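Zovia Puzzle Letter – Frequently Asked Questions

Last updated Sep 18, 2023

Hi, I'm Beca Craddock, and I write, test, print, fold and mail the Zovia Puzzle Letter from my house in Wovolcombe. I answer the same dozen or so emails most weeks (happily!), so I finally sat down and put the answers in one spot. If yours isn't covered, write to me anyway. I read everything, though I'm slow in the week the letters go out.

What do I get in the envelope?

Four sheets, printed on both sides. There's always one big crossword, two logic grids, a word puzzle I haven't given a proper name, and a Hopkin (more on those below). The last page is me rambling about how the puzzles came together, plus a few lines from readers. The answers come on a separate slip, folded in half, so you can't catch sight of them by accident. Early on I printed them upside down at the foot of the page and a lot of you told me you can read upside down just fine.

How often does it come?

Once a month, except in March. I skip March every year. It's when I plan the next twelve letters and build the long-form puzzle, and I'm no good at doing both jobs at once. You aren't charged for it.

What on earth is a Hopkin?

It's my own invention, sort of – I'm sure somebody somewhere came up with the same thing first. You get a square grid with a few letters already placed, and a list of words with their vowels taken out. Every word goes in somewhere, and every row has to use each vowel no more than once. The first one or two you try will feel impossible. Start with the longest word on the list, look for a row that already has two vowels in it, and go from there. I named it after the street I grew up on.

If you've never done one, email me and I'll send you the beginner sheet. It has three small Hopkins with the first few moves explained, and most people are off and running by the second.

How hard are the puzzles?

The crossword is somewhere around a midweek newspaper one, with fewer rivers and a lot more food. The logic grids go easy, then medium. The Hopkin swings around more than I'd like. My sister does every letter before it's printed and I time her, and if she takes over an hour on any one thing I go back and give away another letter or clue.

I do put one nasty clue in each crossword on purpose. You're allowed to hate it. I keep a folder of the complaints and some of them are funnier than the clue was. 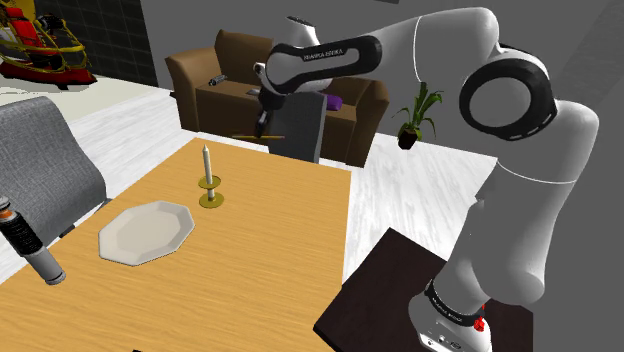
I get a fair number of people asking for an easier edition, and I've thought about it a lot. For now the best I can do is the hint sheet, which is free and comes by email. It gives you one nudge per puzzle without spoiling the rest. Just reply to any of my emails with the word "hints" and I'll add you to the list.

Can I do them with my kids?

Sure! The word puzzle is usually the best one to share, and ten-year-olds are weirdly good at logic grids. I keep the crossword clean but some of the references are old (so am I), so expect to explain who a few movie stars were. A couple of teachers use the letter in their classrooms. If that's you, please do copy the pages for your own class, no need to ask.

Do I need any special knowledge?

Nope. I try to make sure that anything obscure crosses with something easy. I stay away from sports scores, stock tickers and the names of obscure British lords. I have a soft spot for birds, soups and bits of sewing equipment, so if you stick around you'll get to know those.

Pen or pencil?

This one gets people going. I print on uncoated paper that takes both, and I picked it after ruining a lot of samples. A regular No. 2 is dark enough to read and rubs out without taking the grid lines with it. Softer pencils smear when you fold the sheet up and stick it in a bag. Ballpoint is fine. Gel pens are fine if you give them a second. Fountain pens will feather a little, and felt tips go right through to the other side, where they'll wreck your logic grid.

For Hopkins I'd really push you toward pencil. You'll be writing tiny maybe-letters in the corners of squares and changing your mind over and over. I do all of my building in pencil too – I go through them at a silly rate, mostly by losing them.

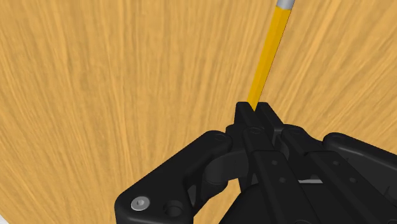
Yellow pencil and wood grain.

I made a mistake and I've wrecked my grid. Can I have another copy?

Yes, and it costs you nothing. Every puzzle is up as a printable file from the day after mailing, and the address is at the bottom of your answer slip. If you don't have a printer, tell me and I'll tuck a clean copy in with your next letter.

I think there's an error in a puzzle.

You might be right! It happens a couple of times a year. Check the corrections page first, and if it isn't listed there, send me the month, the puzzle and what you think went wrong. The first person to report a real error gets a free month added on. The worst one so far was a logic grid where two neighbors both owned the goat. I heard about that goat for weeks.

What is the Kernosano?

The Kernosano is the long one. It's a single connected puzzle that runs to 40 pages, stapled into a booklet, and it goes out in April to everybody whose subscription covers that month. The answers to the early pages feed the later ones, so keep your scribbles. Some readers finish in a weekend and some are still picking at it in the fall. There's no prize and no deadline. I did try a prize one year and it made people anxious, and it made me anxious, so that was that.

You can start the Kernosano without having read a single letter. It does get a bit easier if you've done a few Hopkins first. Old booklets are for sale while I have them, but I don't reprint, so once a year's gone it's gone.

How many people get the letter?

As of this month, 1,547. It's a number I still can't picture. I've said I'll stop taking new people at 2,000, at least until I figure out a better way to do the folding. I'm often asked why I don't just hire a mailing house. I got a quote, and the minimum run was 3,000, and that's a lot of letters to people who don't exist.

Is there a waiting list?

Not right now. If we get to the limit I'll open one, and current subscribers will keep their places so long as they renew within a month of running out. I'm pretty relaxed about that month, to be truthful. If life got in the way, just drop me a line.

When will my first letter arrive?

I mail everything in the first full week of the month. If you sign up before then, you'll be in that batch. If you sign up after, you'll start the next month, unless you tick the box asking for the current one, and then I'll send it on its own within a few days. Within the country it usually takes less than a week to reach you. Overseas is anybody's guess. I have a reader in New Zealand whose letters come two at a time, every time, and we've both given up asking.

My letter never showed up.

Give it until the 20th, then email me and I'll send another. Please check that I have your apartment number, if you have one. That's the cause more often than you'd think. You don't need to send the extra one back if both arrive. Give it to a friend, leave it at the dentist's, whatever you like.

Can I give it as a gift?

Please do. There's a box at checkout for a message, and I write the message out by hand on a card that goes in with the first letter. Keep it to a few sentences if you can – my handwriting gets worse the longer it goes on. Gift subscriptions don't renew by themselves, so your aunt will never get a surprise bill.

How do I cancel?

Email me or use the link on your account page. I'll refund any letters I haven't mailed yet. I won't ask you why, but if you feel like telling me, I do like to know.

Can I send in a puzzle of my own?

I take a reader puzzle every few months, usually a crossword or a word puzzle. Send me something finished, with the answers, and please have at least one other human solve it first. I pay a flat fee plus a year of letters. I'm very slow to reply to these, and I'm sorry about that in advance. If you haven't heard after two months, poke me. You won't be bothering me.

Do you have an app?

I don't, and I have no plans for one. I know nothing about making apps and I like paper. The printable files open fine on a tablet, and several readers fill them in that way with a stylus, so try that if the post is a pain where you live.

Do you do large print?

Yes, same price. The large print letter has one puzzle to a page, with thicker grid lines and the clues on the facing sheet. Choose it when you sign up, or ask me to switch you over any time. The Kernosano comes in large print too, in two booklets, and those go out a week or so after the regular ones.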